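Abweichung 74

Das Protokoll von Fliltmont begann um 08:14 Uhr. Greifer links, Greifer rechts, beide grün. Aufgabe: Erdbeeren und Kuchen von Teller zu Teller, 100 Durchgänge, Freigabe durch Ottó Tóth.

Bis Durchgang 73 lag die Schließkraft im Sollbereich. Bei 74 meldete der rechte Greifer »offen«, während der Motorstrom weiter stieg. Tóth las den Wert zweimal ab - 1301 Milliampere, Grenzwert 900.

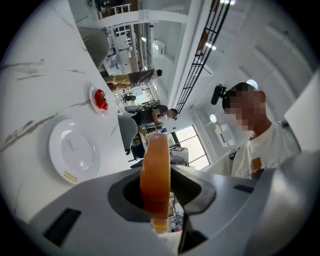 Die Abschaltung hätte nach 171 Millisekunden greifen müssen. Sie griff nicht. Tóth zog den Stecker von Hand und notierte die Uhrzeit.

Im Quelltext von Mustico fand er am Abend die Zeile. Die Überwachung fragte den Positionsgeber ab, nicht den Strom. Solange der Geber »offen« meldete, galt die Backe als offen, auch mit einem Finger dazwischen. Er sperrte die Freigabe und schrieb an Mazza. Eine Antwort kam im Juni - man bitte um Wiederholung des Versuchs.

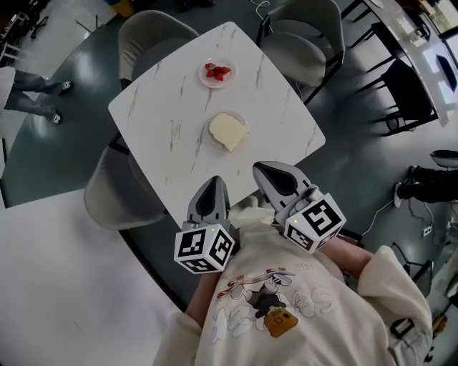
Fullau wandte ein, ein einzelner Fehler in 74 Durchgängen sei statistisch nicht belastbar. Tóth ließ die Sperre stehen.

Kommentare

Mirko_L: Geberfehler ohne Plausibilitätsprüfung, kenne ich. Geht es weiter?

Anneke: Wer hat die 900 festgelegt?

Kontakt | © 2021 | Nach oben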